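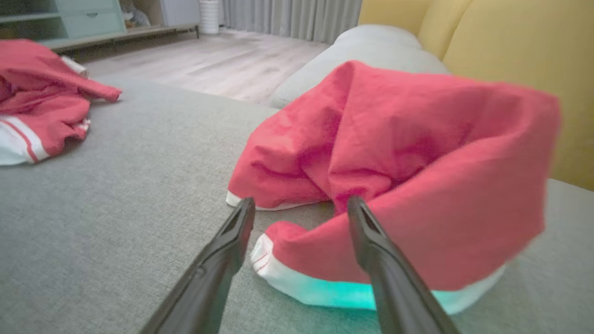
Minutes of the Hokitholm Traders' meeting, January 18, 2003

Taken by me, Dalia Laur, because I was the last one through the door and that's the rule. I've written these up from my notes and typed them as I went, so if I've put words in your mouth, shout and I'll fix it before the next one.

We started late, with 17 of us there. Apologies from the bakery and from both the shoe shops. The December minutes were agreed, apart from one line saying the bookshop was "against cards". The bookshop would like it known that it is against the charges on cards. I've changed it.

Card machines

This took up most of the evening, so bear with me. The man from Bikero came along to tell us about their offer, and I must say he was very patient with us! The idea is that we all sign up together as one group, the shops on Pärn Street and the stalls in the square, and Bikero gives us a lower charge on every card payment than any of us would get alone. They also put the money in your account in two working days (I'm waiting five at the moment, and I moaned about it at some length, sorry).

The monthly rent for each machine would be 15 pounds, with nothing to pay for the first three months. The contract is two years. Several people didn't like the two years. The ironmonger asked what happens if you shut up shop in the middle of it and was told you'd owe the rest of the rent, at which there was a fair bit of muttering. I asked if that could be changed for the smaller stalls and he said he'd take it back to his office. I've got that down as a promise, more or less.

Somebody wanted to know what happens when the phone line is engaged. The machine has to dial out each time, so if you've only got one line and your mum's on it, you wait. A second line is extra and doesn't come from Bikero. The flower stall hasn't got a phone line at all, and he did have a portable one in his case to show us, but it costs more and he couldn't get a signal on it in the back room. He's going to send prices.

We then had a long go round on whether to set a smallest amount for paying by card. I said five pounds, the chemist said ten, the café said people would just walk out. Left for each shop to decide.

Paying over the internet

Drundwood have written to us again about their online payment service. I read the letter out. You'd have a page with your goods on it, the customer types in their card number, and Drundwood keeps a cut and passes on the rest. The wool shop is already sending parcels out after telephone orders and is quite keen. I'm keen too, I'll admit it, though I sell mostly candles and I'm not sure how they'd travel.

The worry was fraud. If a card turns out to be stolen, Drundwood takes the money back off the shop, even when the parcel has gone. The wool shop said she has that risk over the phone already. The bookshop said two wrongs etc. We agreed that the wool shop will try it on her own until the spring and tell us how she gets on, and I'll write back to Drundwood asking them to put the bit about stolen cards in plain words.

The survey

I'd put slips out on counters before Christmas asking customers how they like to pay. We got 74 back, which I was thrilled with! I haven't been through them all properly, so no results yet. A good few people used the slip to complain about parking.

Vote

Do we carry on talking to Bikero as a group? Yes, with two against and the ironmonger not voting until he's seen the contract. Nothing is signed and nobody is tied to anything.

Things to do

Me: letter to Drundwood, finish the slips, chase Bikero about the two years.
Chemist: find out what his bank would charge for the same thing, so we've something to compare.
Flower stall: try the portable machine in the square once it's sent.

Any other business

The key to the back room has to go back to the café by nine from now on. Next meeting same place, and could whoever has the big kettle please bring it.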